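**Wooden blocks keep piling up against the back of a sloped metal bin**

posted by duston_shop

We keep wooden blocks, green ones and reddish-brown ones, in a gray sheet-metal bin with flared sides and a tall back panel. The floor is flat and everything above it slopes. I want them spread out so each one can be picked up without moving its neighbor. They end up lying against each other at the back instead, and the bottom is getting dusty and scuffed. The bin sits on wood and cardboard over carpet. Would a liner help, or should I get a different bin?

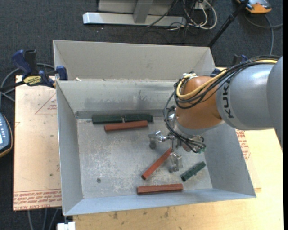
Kandetti replied that a liner is worth trying before you spend money on a bin. Cut a piece of thin rubber mat to the size of the flat floor and stop it where the slope starts. If it runs up the walls it will curl, and the blocks will catch on it. Wipe the metal down first with a damp rag and let it dry for 30 minutes. I'd leave the hole in the floor open - punch through the mat there so you can still shake the dust out.

Also check that the bin is level. Cardboard packs down on one side over time. I took mine out and used 2 strips of plywood.

**relldale_2633**

Had the same bin. Got rid of it. Flat tray is better.

**Wuyts**

I would keep the bin, but don't tip the blocks in from a box. They hit the slope, slide to the bottom and stop against whatever is already there. Set them down by hand, long ones first and parallel to the front, with a finger's width between them. Short ones go in the gaps.

If you have to pour, pour from low down over the middle. With more than 8 blocks in a bin that size I would expect some of them to touch whatever you do. The whitish smudges on mine came off with dish soap, but the dark streaks on the back panel didn't.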